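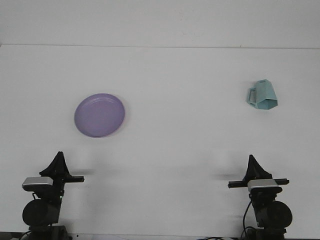 The operator at Reltcombe has taught a pair of robot arms to set a cup on a plate for most of the summer. The title on the contract says "demonstrator." The family in Wollville says "the puppet job."

"You hold two handles, and the arms do what you do, a little worse," the operator told me. "Then you save it and go again."

The target is 2,000 saved runs. A decent day is 50. On a bad one, the mug's handle keeps ending up on the wrong side and you spend the morning chasing it.

"It has a square handle and flat sides, so it's fussy," the operator said. "I asked for a rounder one. They told me fussy was the point."

Does the robot copy bad habits? "Oh, completely. In June I had a cold, and I'd stop halfway to sniff. The trained version stopped halfway too. Very respectful of it."

Those runs were thrown out. So were the ones where the operator got bored and came in with a flourish – management did not care for the flourish.

Before this came 2 years of waiting tables at Natoretti, where the plates had food on them and the tips were better. I asked which job was harder.

"Waiting tables. A customer can see you're tired. The arms just do tired."

The next task is folding a napkin. The operator has requested vacation.

Comments (2)

gearloose: The sniffing robot is the most human thing I've read all week.

Rawashdeh fan: Did they ever get the round mug?

Last updated: 2023-09-10

Contact us | © 2023 Wollville Rawashdeh Review | Back to top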